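The Elley repair café is back, and it's bigger

When we opened the doors again in June after the long winter break, we had no idea whether people would remember us. They did! By the time the kettle had boiled there was a queue down the steps, and most of it was holding toasters.

For anyone new to the village, the idea is very simple. You bring a thing that has stopped working, you sit down with someone who likes taking things apart, and the two of you have a go at it together. There's no charge, though there is a jar by the door for parts and biscuits. We ask you to stay with your item while it's being looked at — half the fun is seeing what's inside, and you'll probably go home able to do the next one yourself.

We've now had almost 100 items across the table this year. Lamps are the most common, then kettles, then trousers (zips, mainly, and one spectacular pocket). The oldest so far was a Bondia sewing machine that had been in a loft in Tam for longer than its owner could remember. It needed a new belt and a great deal of oil, and when the needle started moving again the whole room clapped.

I-hsuan Choi has taken over the textiles corner and it's wonderful. She is teaching visible mending, so if you have a jumper with a hole at the elbow, please don't hide it away. Bring it along and choose a thread in the loudest colour you can find. She also has a tin of 500 odd buttons, sorted by size, and you're welcome to rummage.
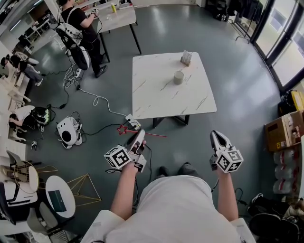 The marble-patterned table, with a star wand on the floor in front.

Toys deserve a mention of their own. We had 21 through in the last session, and I could happily spend every session on nothing else. Battery boxes are usually the trouble: someone leaves the batteries in over a summer, they leak, and the contacts go green. A cotton bud and a splash of vinegar will often bring them back. Take the batteries out first, wipe everything dry afterwards, and keep the vinegar well away from the circuit board.

A few things we can't take: microwaves, anything that runs on petrol, and televisions of any age. Mobile phones are fine if you have already bought the replacement screen or battery. Our friends at the Duten group do bicycles and are very good at it, so we'll point you their way for brakes and gears.

The next session starts at 3 o'clock and we'll keep going until the cake runs out. If you can solder, darn or make a decent pot of tea, come and say hello at the front desk — we'd love another pair of hands, and you don't have to commit to every month.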